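Cuaderno del taller de análisis de prensa – proyecto Sader
Abril, entrada de la tarde

Sigo con la codificación de noticias sobre cumbres internacionales. La pregunta es la misma de marzo: cuánto espacio del comunicado final se dedica a seguridad cuando la reunión fue convocada por temas de comercio. Hoy terminé el segundo bloque, 200 párrafos, todos de declaraciones conjuntas y de las notas de agencia que las acompañan.

El problema principal son las categorías. Tenemos «sanciones» dentro de economía y también dentro de seguridad, y yo mismo cambié de criterio a mitad del trabajo. En el primer bloque las puse casi siempre en economía. En el segundo las puse en seguridad cuando el párrafo nombraba un conflicto armado. Hay que decidir uno solo y volver a pasar los dos bloques. Mi propuesta: manda el verbo principal de la frase, no el contexto.

Otra duda es la palabra «migración». En los textos en inglés aparece junto a «frontera» y en los textos en español junto a «cooperación». No sé si es diferencia política o solo costumbre de los traductores.
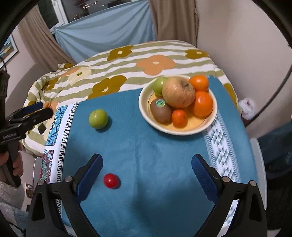 La exportación desde Nilesix falló 2 veces. El archivo sale con las tildes rotas y sin la columna de fecha, así que no se puede ordenar por día de cumbre. A la tercera funcionó, con el separador puesto a mano (punto y coma). Dejé la copia buena en el servidor de Hostent, carpeta «bloque2_revisado». Por favor no usar la carpeta anterior, todavía no la borré.

Leí también el informe de Jitpraphai sobre las reuniones regionales de Asia. Ellos separan lo que se dice en la apertura y lo que queda en el texto firmado. Nosotros mezclamos las dos cosas y creo que es un error nuestro – en la apertura se habla mucho de terrorismo y después en la firma quedan tres líneas.

Pendiente:
– unificar «sanciones» y anotar la regla en el manual
– añadir la columna apertura / firma
– preguntar si los comunicados de los ministros de finanzas entran en la muestra o quedan fuera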